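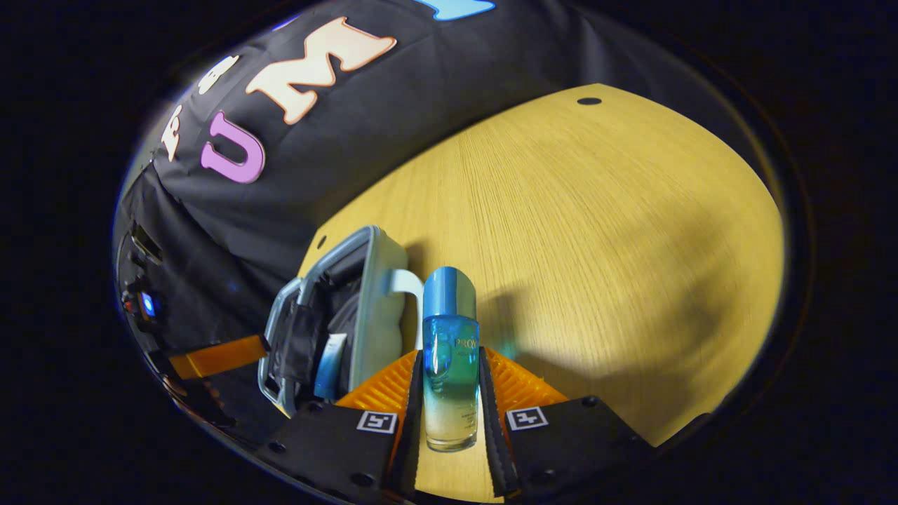

What do you use to get labels off glass bottles?

Warm water, washing-up liquid and a bit of patience. I fill the sink, drop the bottles in and go off to do something else for an hour. Most paper labels slide off on their own after that. The sticky stuff left behind comes away with cooking oil and bicarb mixed to a paste -- rub it in with your thumb, leave it a few minutes, then wash it off.

Urton > Bottles and Jars > Your Questions
March 2022
By Felicja Baran

Can I get printed lettering off?

Sometimes! If the letters are printed straight on to the glass, soaking does nothing at all. I've had luck with nail varnish remover on a cotton pad, but other bottles haven't budged and I've just kept them as they were. I quite like a bit of lettering now. A blue bottle that fades down to cream looks lovely on a windowsill whether it's got writing on it or not.

Does the iron trick work?

On plastic-coated labels, yes, though a hairdryer is easier to hold. I tried the iron on its lowest setting through a tea towel, on a flat-sided bottle, and the label peeled off in one go. On a round one I kept missing the edges. Don't do it with a bottle straight from the fridge, and take the cap off first.

How do you clean inside a narrow neck?

Dry rice, a splash of vinegar, hand over the top and shake like mad. Konrad Mazurek wrote in to say he uses crushed eggshell, which I've tried and it's just as good (messier to get out, mind).

Do you keep the caps?

Always. Mine live in an old biscuit tin, and there were almost 200 of them when I sorted it out last July. Glossy ones scratch easily, so wrap those in kitchen roll.

Can I put oil or cordial in them?

If it held something you could eat or drink, and the cap still seals, then fine after a proper wash. Anything else I keep for flowers or bath salts.

Will you take bottles I don't want?

Only if you can drop them off in Urton, and please rinse them first. I can't collect from Fastau any more, sorry.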